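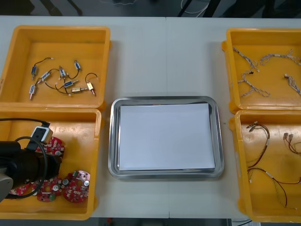 Section 7. Setting up the kitting cell

7.1 Scope

This section covers layout, teaching and first run of the Flasell kitting cell with four part bins and one center tray. It assumes that the arm has been bolted down and powered as described in Section 3. Gripper replacement is covered separately in the Heywood service sheet.

7.2 Bin and tray layout

The work program addresses each bin by position. The bins carry no markers, and the controller can't detect a swap. Positions are given as seen on the overhead camera view, with the arm entering from the left.

Upper left: solenoids with lead wires
Lower left: round red circuit boards
Upper right: braided harnesses, white and gray
Lower right: twisted harnesses, red and black

1. Put the arm in the park position and press the stop button.
2. Wipe the tabletop. Remove tape residue from earlier layouts.
3. Set the steel tray in the middle of the table, over the seam between the two table panels.
4. Set two yellow bins on each side of the tray, one behind the other.
5. Open the layout overlay in Plista and move each bin until its rim matches the outline on the screen.
6. Line the tray with white paper. Keep the top sheet flat and inside the rim.

Note: The paper gives the camera a plain background and cuts down reflections from the tray floor. The rim stays exposed and will still show glare under the overhead lights. If the tray check reports a false part near the rim, narrow the inspection area by 3 mm on each side before changing the exposure.

7.3 Loading the bins

1. Load solenoids in one layer. They may lie at any angle. Spread the leads by hand so that no connector is trapped under a body.
2. Load circuit boards with the component side up. Boards may touch but must not be stacked.
3. Load harnesses one at a time. Shake each one out before laying it down.
4. Check the right-hand bins for plugs or terminals hanging over the outer wall. Tuck them back inside.

Caution: Circuit boards are sensitive to static. Wear a grounded wrist strap while loading the lower left bin.

Caution: Do not reach into any bin while the arm is enabled. The stop button must be pressed before refilling, even if the arm is parked.

7.4 Teaching the pick heights

Each bin has its own pick height. Teach all four after any change of gripper, bin or tabletop.

1. Release the stop button and select Teach, speed 7 percent.
2. Jog the gripper over the lower left bin until it is centered between the walls.
3. Lower it until the fingertips are just clear of the tallest capacitor on the boards. Save this as Approach.
4. Lower it to the board edge and close the gripper. Save this as Pick.
5. Raise it straight up to the travel height of 80 mm above the bin rim. Save this as Clear.
6. Repeat steps 2 to 5 for the other three bins, using the solenoid body or the harness braid as the reference.

Note: Run the arm cable back along the arm and clip it at each joint. A slack loop near the gripper can drag across the boards when the arm enters the lower left bin. Check the loop at full reach as well as at park.

7.5 First run

1. Select Auto, speed 51 percent.
2. Run one pick from each bin and place each part on the paper.
3. Watch the harness picks. If a second harness lifts with the first, stop the arm, separate them by hand and lower the grip force one step.
4. If the gripper closes on a lead wire, teach the solenoid Pick point again, closer to the body.
5. Save the program under a new name. Do not overwrite the Cladport default.

7.6 Faults during set-up

E12, bin outline not matched. A bin has moved or a loose wire crosses its rim. Repeat 7.2, step 5.

E15, tray not clear. Remove any part left on the paper. If the tray is clear, check for a curled sheet and replace it.

E21, side load on gripper. The fingers are touching a bin wall. Jog straight up before moving sideways, then teach Approach again for that bin.

E30, part lost in travel. Look on the tabletop between the bin and the tray, then on the floor. Return solenoids to the bin only after checking the plunger by hand for free movement.

Faults that come back after two resets should be passed to Omar Semaan with the saved program and the log. Changes to the bin layout need approval from Graça Magalhães.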